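Skisteseck opens a shared repair bench in Stovby

Stovby, Jun 18, 2022

Skisteseck, the tool library in Stovby, is today opening a shared repair bench for everybody who has something small to mend at home and no good place to do it. The bench stands in the front room of the library and can be used during all opening hours. No booking is needed for visits under one hour.

The idea came from the members. In the spring we sent a short list of questions to all 476 households which borrow tools from us, and the most common wish was for a place to sit down and work. Many people live in flats where the kitchen table is also the dining table and the desk. They borrow a screwdriver, carry it home, clear the table, and by the time they have found the tape it is evening.

The bench was planned together with Hudon, a small joinery workshop, which also helped us to put up the wall boards. Hudon gave us one piece of advice which we have followed strictly: the things that are used every day must hang where the hand can reach them from the chair, and everything else must go in the cupboard.

In the last year our members made 1407 loans. The greater part of these were hand tools of the most simple kind, and it is these which now have their fixed place at the bench. They do not leave the room. If you want to take a tool home, please ask at the counter as before, where we keep a second set for lending.

Lyimo, the hardware shop, has agreed to refill the tape and other small supplies until the end of the year. Users of the bench pay nothing for the tape they need for one repair. For larger work we ask that you bring your own.

What can be repaired at the bench

The bench is meant for small objects: toys, lamps without the plug connected, spectacle frames, kitchen scales, bags with a broken buckle. It is not suitable for furniture, bicycles or anything with petrol in it. Painting and gluing with strong smell are not allowed in the front room — we have a covered place in the yard for this from June.

Rules for the bench

1. There are places for 6 persons at the same time. If all places are taken, write your name on the sheet by the door.

2. Children under 12 are welcome together with an adult.

3. Leave the table top clean. Use a cutting mat when you work with a knife, for the wood is light and every mark is seen.

4. Put each thing back on the wall before you go. Screwdrivers stand upright in the black cup at the left, the pliers or wire cutters with orange and black handles hang next to it, and the rolls of tape go on their own hooks in the order blue, white, red. 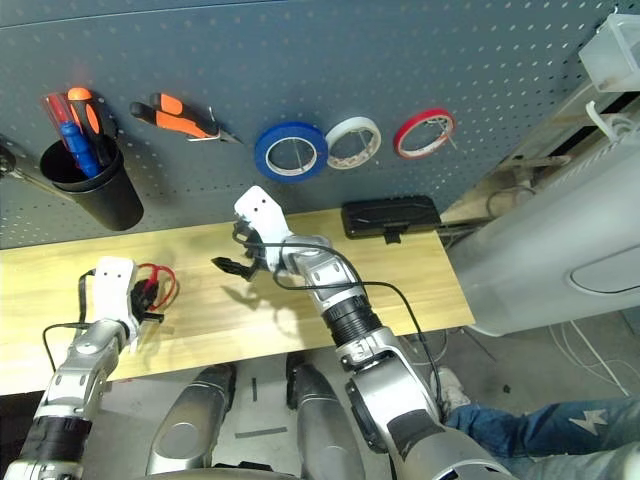 5. If a tool is broken or a roll is finished, tell the person at the counter. You will not be asked to pay for normal wear.

Membership and contact

Membership of Skisteseck is open to all who live in Stovby and the villages nearby. Forms are available at the counter. Journalists who wish to visit the bench are kindly asked to contact the library in advance, so that we can find a quiet hour.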